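Cell 2 notebook, March - gripper service and wrist camera remount

Started 9:40. Arm parked in the service pose, air off, drive power off at the isolator. Horacio had logged three dropped cartons on the late shift, all from the left infeed, all with the fingers reported closed. Controller history shows the same: grip confirmed, then lost during the lift.

Took both fingers off. Screws on the left finger were below torque, the right ones fine. No cracks at the corners of the triangular cutouts, which is where the last pair went. Grip strip on the left finger had lifted at the tip end, enough to get a fingernail under. Peeled it, cleaned the seat with alcohol, left it ten minutes, put on new strip from the Stirkley roll. The roll is nearly finished. Yamila to reorder, same width, not the thicker one we were sent in error.

Right strip left as it was. Scuffed but bonded along its whole length. Will change it at the next service whatever it looks like.

Refitted fingers, thread lock on all screws. Closed them at low force and checked the seam against a lamp: light showing at the base, none at the tip. Slackened the left finger, pushed it home against the shoulder and tightened again. No light anywhere after that. I suspect the finger had been sitting off its shoulder since the last change, which would explain the lifted strip as well.

Camera next. The bracket had turned slightly on the wrist, so the tip was no longer where the vision job expects it. Turned it back to the scribe line and nipped it up. Tip position in the image now at row 294, against 40 rows lower before I started. Saved as the new reference under Hegazy job 52. Old reference kept, do not delete until Norbert has compared them.

Cable from the camera was rubbing on the wrist cover. Rerouted through the second clip and left a longer loop. Full wrist rotation both ways by hand, nothing catches.

Power back on at 11:15. Zero offset run on the gripper with the fingers closed and nothing between them, accepted first time. Then 100 open and close cycles at normal speed. No faults, motor temperature steady.

Approach checks done at crawl speed with the fingers closed, stopping short of the cardboard each time. Exposure needed bringing down a step, the pale faces were washing out and the edge finder was losing the long edge of the box. The fingers come out almost solid black at the new setting but the outline is clean, and the outline is all the job uses.

Still open:
Torque figure for the finger screws is missing from the Drurkano sheet. Zulema has asked them for it.
Spare bracket with a locating pin, drawing with Hipólito.
Production speed not tried yet. Late shift to run at reduced speed until I have watched a full pallet through.

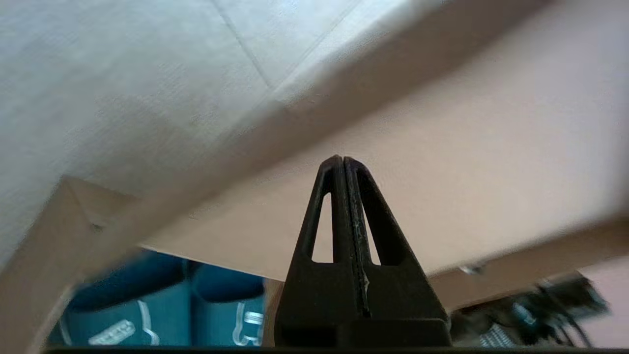

Left infeed only for the first hour, then both. If a grip is lost again, stop the cell and leave the fingers closed so the seam can be checked before anything is moved. Log the time and the carton size on the sheet by the panel.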